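2021-01-20
By the Wevetti home desk

She runs the refill counter at Clinitz, the little soap shop in Hukholm, and she talks fast. Bottles everywhere at her place too. "I don't buy new ones. Havent since June," she says. "A pump bottle by the sink, a small sprayer for the counter - that's most of the house done."

The shop fills 628 bottles in a good month. Most come in with the old label still on, which drives her a bit nuts. "People pour glass cleaner in a thing that says hair mist. Then they forget. Take the old label off first, then fill, then write a new one."
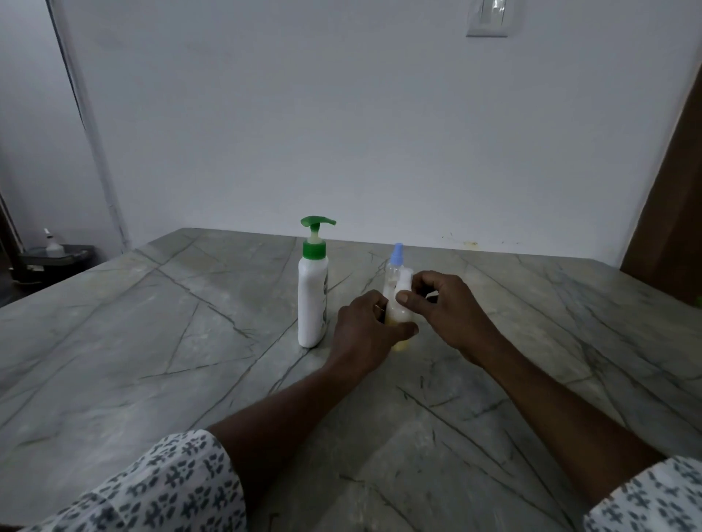 What do you do when the glue stays behind? "Cooking oil on a cotton pad, leave it 5 minutes, wipe, then dish soap," she says. "Don't go at it with a knife, you'll scratch the plastic and the next label wont sit flat."

Stone counters are her other subject. No vinegar on marble, ever. She keeps 3 sprayers at home and the vinegar one lives in the bathroom cupboard, away from the kitchen. Mild soap and water for the stone, dry cloth after.

And the pumps? Rinse them through with warm water between refills. "Pump till it runs clear. People skip that and then teh nozzle gums up and they blame the soap."

She had customers waiting by then. Two with bags of empties.

Contact: Wevetti home desk | © 2021 Wevetti | Back to top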